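Count the fumbles

Posted Nov 27, 2021 in Opinion, Robots, Work

Quick one, because I have a deadline and should be writing something else. But I keep having the same argument and I want it written down somewhere so I can just send the link.

The argument goes: more is better. More hours, more examples, more hands on more grippers. Somebody puts a number on a slide and everybody nods. Last week the number was 2,840. 2,840 demonstrations of what? Tidying a tabletop. Whose tabletop? Same one, every time, same mug, same sponge, same person doing it the same way because by then he could do it half asleep. I watched a big pile of them. After the first 50 I could have drawn you the rest.

I don't think that's a dataset. It's one example with a lot of copies.

Some background for people who came over from the other posts. I collect demonstrations for a living, mostly with hand-held grippers. You hold them, you do the chore, the recording gets turned into something an arm can learn from. No arm in the room while you do it. That's the whole appeal, it's cheap and fast and you can do it in any room with a table. I did it for Fometti first, then a stretch on the Selar project, now freelance. So I've been paid per clip, per hour and per "accepted episode" and I have opinions on all three.

Per clip is the worst. Obviously. Pay per clip and you get short clips. You get people who find the one object that's easy to grab and grab it all afternoon. I did this! I'm not above it. January on the Selar job I did 400 clips of moving a plastic cup from left to right and felt great about my numbers and learned nothing, and I'm pretty sure the model learned the same.

Accepted episode sounds better and is sneakier. Who accepts? At Fometti it was a reviewer with a checklist and item one was "no failed grasps." So anything where you missed, slipped, went back in for a second try, trashed. What you ship is a record of people who never miss. Then the arm misses, because arms miss, and it has no idea what comes next. It never saw a second try. It sits there with its jaws closed on air, very confident.

Keep the fumbles. That's most of my point, the rest of this is complaining.

Not all of them ok. If you drop the thing on the floor and swear and walk off, cut it. But the slip and regrab, the wrong angle and back out, the moment where the left hand comes in to steady something becuase the right hand can't do it alone. Those are the parts I'd pay extra for. Had this out with a guy at a meetup who said you can always add the recovery later, in simulation. Maybe. I've seen simulated stems. They bend like garden hose.

Which gets me to objects. People pick boring ones. Blocks, cups, more blocks. Blocks are fine for checking your calibration. But a block has six sides and it's the same hardness all over, and nobody's kitchen is full of blocks. Give me stuff that's annoying. Bags. Socks. A charger cable. Flowers are my favorite right now, a bunch of flowers is a horrible object: top heavy, soft where you want to grab it, leaves in the way, and a different shape every time you set it down. You grip low on the stems or you grip nothing useful. You learn that in your wrist in two tries and there's no good way of writing it in a task sheet.

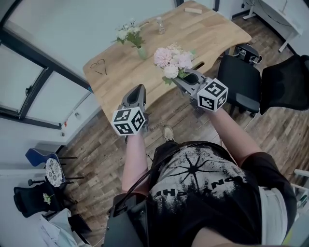

Two grippers, one bouquet. Right hand has the stems.

The Yensuk people, whose guidelines got passed around this fall, want a cleared table with only the task object on it. I get it, it's easier to label. But then you train on clean tables and ship to dirty ones. Leave a bottle out. Leave the vase where somebody would leave a vase. Move it between takes, don't measure, just shove it over.

And change the person. I can't say this enough. Tall, short, left handed, in a rush, bored. I'm fast and a bit sloppy and I twist my wrist out at the end of every place, had no idea until I saw it played back. Train only on me and you get a robot with my bad habit. 28 people doing a thing ten times beats one me doing it all month, and it costs the same, you just have to do more scheduling, and I suspect that's the real objection. Scheduling is a pain.

Grandona, to be fair, does some of this. Their sheet asks for "natural retries" in so many words. Pays badly. But the sheet is right.

So what would I do, if it was my money. Pay by the hour. Rotate people before they get good. Swap objects every session. Tag the fumbles insted of deleting them, and let whoever trains the thing decide. And when someone shows you a big number, ask to see ten clips, random, not the ones they picked.

Comments are open, I'll get to them after the deadline.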